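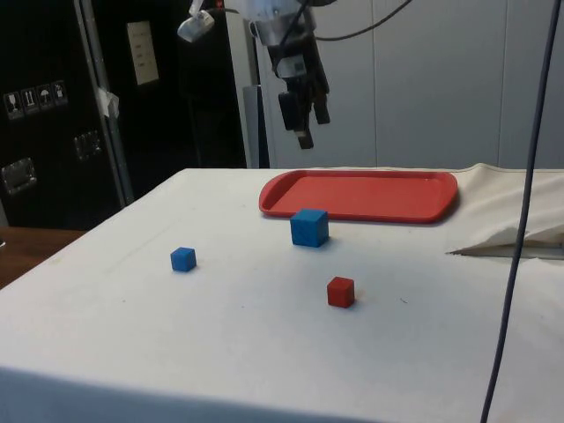 White cloth on a craft table: worth the bother?
Posted by Shireen Van Wyk, October
2 min read

menivside_mum: Everyone swears by a white cloth under blocks and trays. Mine shows every speck and creases the minute it's down. What is it meant to do for me?

Keven: Colours stand out. Red tray, blue cubes, you can find things.

menivside_mum: I can find a red tray on bare wood, thanks.

Naledi Cele: Depends on the cloth. I paid 142 for a heavy one from Cillgate and it still bunches at one side.

Keven: Then it's too big for the table. Fold it under or cut it.

Naledi Cele: Cut it? At that price? No.

lekota238: Not convinced by any of this. Small blocks tip on a crease, big ones don't care. Iron it or use a plain board.

Keven: Never had one tip. Two years of using cloth.

lekota238: Lucky you. Mine go over weekly.

menivside_mum: So it's iron it or bin it. Leaning towards bin.

Last updated: 9.40pm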